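Spent the first week of May building the task board for our bench group at Hullano. Writing up how it went together in case anyone else is making one. Longish thread.
1/16
3 comments

The idea is simple. You have a base made of tiles that lock together like a jigsaw, and each tile carries one kind of small electrical job. Flip a switch, turn a dial, plug in a lead. You can rearrange the tiles when you want a different order of jobs.
2/16

We used to do this with loose parts screwed to a plank. It worked, but every change meant new holes, and after a year the plank was mostly holes. Tiles fix that.
3/16

Base color is a dark teal-blue. A few tiles are light gray so the sections are easy to tell apart. I wanted all of them gray at first. The teal won because white lettering reads well on it and we had plenty of the material left over from the Plattner job.
4/16
Share

The tabs took the most tries. My first set was so tight that I cracked two corners getting them apart. The second set rattled. I ended up sanding the third set by hand along the tabs only, and left the straight sides alone.
5/16

The enclosure is white inside. Back wall, side wall, floor. I had it lined in gray before and small dark parts were hard to find on it when they got dropped. On white you spot a black screw right away. It does need wiping down more often.
6/16 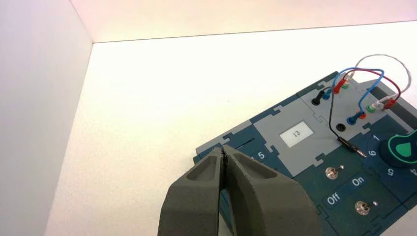
The toggle switches were the easy part. Chrome bases, short levers, "On" and "Off" in white between them. Drill, drop in, tighten the nut from behind. If you buy switches for this, check the length of the threaded neck first. Mine were barely long enough to get through the tile and catch the nut.
7/16
12 shares

The dial has white numerals on dark navy. I marked the positions with a paper template, punched the center, and checked it against the knob before putting any numerals down. Do it in that order. I did the numerals first on the test piece and they were all off by the width of a pencil line.
8/16

Lettering in general: do it before assembly, with the tile flat on the bench. Let it dry overnight. I rushed one on Thursday, put my thumb in it and had to strip the whole tile.
9/16

The number 13 is on a white label on one of the gray tiles. That is the board number in our inventory. Printed label, dark characters, stuck on last. Clean the tile with alcohol first or the corners start to lift.
10/16

Next, the banana jacks. These go on their own light gray panel. I put them on a separate piece because jacks get more pulling and pushing than anything else on the board. If the panel wears out, you replace that panel and keep the rest.
11/16
E-mail this

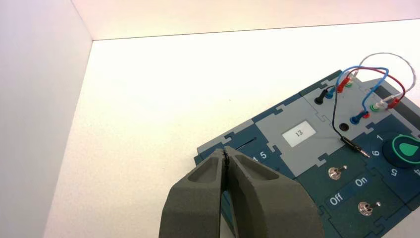
For leads I went with different colors so you can talk about them without pointing. "Move the blue one" is quicker than "move the one second from the top." Keep them on the short side, but long enough to arc clear of the panel. If they are pulled straight, the plugs work loose.
12/16

The probe lead is black and has a metal tip. I haven't made a proper rest for it. A clip on the side of the board would do, or a small notch in one of the tiles. I have some spring clips in a drawer at home and will try those first.
13/16
3 comments

Costs, leaving out the material we already had: the jacks and plugs were the biggest item, then the switches. I got both from Firer. The order came in two boxes a week apart, with the nuts in the second box, so I could fit nothing until then. If you order from a catalog, check that the hardware ships with the part.
14/16

Things I would change. Bigger numerals, for one. I can read them fine up close but not from the other side of the bench. I would also sand the tabs on all the tiles in one go, with the same paper, so they match. And I would draw the wiring before cutting anything. I drew it after, and had to move the jack panel over by one tile.
15/16

Next job is a second set of tiles so we can swap the layout between sessions. I'm keeping the tab size the same so old and new fit together. The template for the tabs is a plain paper drawing, and I'll put up a scan once I've fixed two of the measurements. Questions are fine in the replies. I check in the evening.
16/16

1,247 views
Share | Print | E-mail this thread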